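From: Oona Hyvönen
To: okanton-users
Date: April 10, 2026
Subject: Re: [okanton-users] Finger force saturates and never releases after rim contact

Braulio Galindo wrote:

> We are running the cup pick-and-place task on Okanton with the stock
> parallel gripper. In 13 of 600 episodes the gripper closes on the cup,
> the commanded force goes to the limit and stays there. The open command
> is accepted by the controller but the fingers do not move. After that
> the episode runs to timeout. No exception, no warning in the log.
>
> Andor Bognár suggested friction settings. I raised and lowered them and
> the count did not change in any way I could make sense of. Has anyone
> seen this? We would like to move the same controller to the real arm
> and I am not comfortable doing that until I know what it is.

Braulio,

Yes, we have seen it. Do not move that controller to the real arm yet. We did, in March, and the arm held its grip through a release command with a person standing inside the fence opening. No injury, but we filed it as a safety event and lost the use of the cell while it was reviewed.

There are two separate faults here and they hide each other.

The first is in the contact geometry. The cup mesh in the Pusten asset pack is faceted on the body and has a thick rounded rim. The collision shape is generated from the visual mesh by convex decomposition, and on our build the pieces at the rim overlap the pieces of the body. When a finger comes in beside the rim, it can end up in contact with two pieces that have different normals. The solver pushes the finger out of one and into the other. Penetration depth does not go to zero, so the reported contact force does not either.

The wrist view is where I would start. Log it at every control step, along with the contact pairs, and look at the steps before the force hits the limit. We had been relying on the overhead view, and from there a good grasp and a bad one looked the same to us.
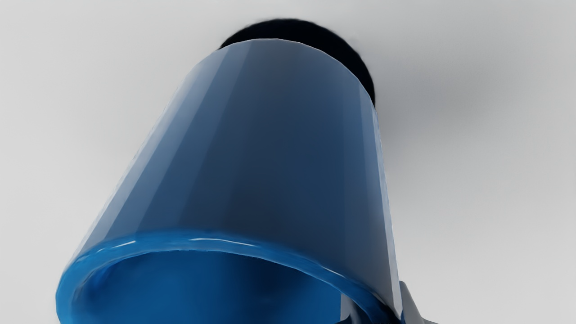 The approach angle matters more than friction does. With the cup upright we could not reproduce the fault at all. With the cup tipped over or leaning, so that a finger closes near the rim, it came up regularly. I suspect your 13 episodes are nearly all of that kind. If you kept the random seeds, replay those and check the cup pose at first contact before you touch any more parameters.

The second fault is in the controller, and it is the one that matters on hardware. The Lellis grip controller has a hold state. It leaves the hold state when it gets an open command and the measured force drops below a threshold within 8 cycles. If the force does not drop in that window, it goes back to hold and discards the open command. It does this silently. In simulation the overlapping collision pieces keep the force up, so the command is always discarded. On our arm the cause was a force sensor with a drifted zero, but the result was the same: the fingers stayed closed and the status word said everything was fine.

I would call that a design error. An open command from an operator should not depend on a sensor reading being plausible. Higinio Barrera disagreed with me on this list last year, on the grounds that the check protects against dropping a part when a stray command arrives. I understand the argument -- I still think the check belongs in the task layer, where somebody can see it.

What we changed:

1. Replaced the collision shape for the cup with a hand-built one. Flat wall pieces for the body, a separate ring of short capsules for the rim, no overlap between them. Rendering still uses the original mesh.

2. Limited finger force in the simulated gripper to what the real one can produce. The default limit was far too high and it masked the problem, as the arm could drag the cup through almost anything.

3. Patched the controller so that an open command is latched. If the force has not dropped by the end of the window, it keeps driving open and raises a fault.

4. Added a timeout on the hold state, separate from the task timeout, with a line in the log when it trips.

After change 1 alone we ran 700 episodes with the cup pose randomised and got no stuck grasps. We then put the old collision shape back and kept change 3, to be sure the patch worked on its own. The force still spiked, but the fingers opened every time and the fault was logged. That is the behaviour I want on the real arm.

We have not tested this with the Espinoza three-finger hand. It uses the same hold logic as far as I can tell from the source, so I would assume it is affected.

Noemí Gallegos has the patch against the current release and is cleaning it up for submission. It touches the status word, so anyone who parses that field by position will have to change their code. If that is you, please speak up on the list before it goes in.

Braulio, two things would help. Could you post the contact pairs for one of the bad episodes, starting a few steps before closure? And could you tell us which decomposition settings you used, or whether you took the defaults? If your overlaps are in a different spot from ours then the hand-built shape may not be enough for you.

Until then, please keep the hardware e-stop wired to gripper power as well as to the arm. Ours was wired to the arm only, so pressing it stopped the motion and left the grip exactly as it was.

Oona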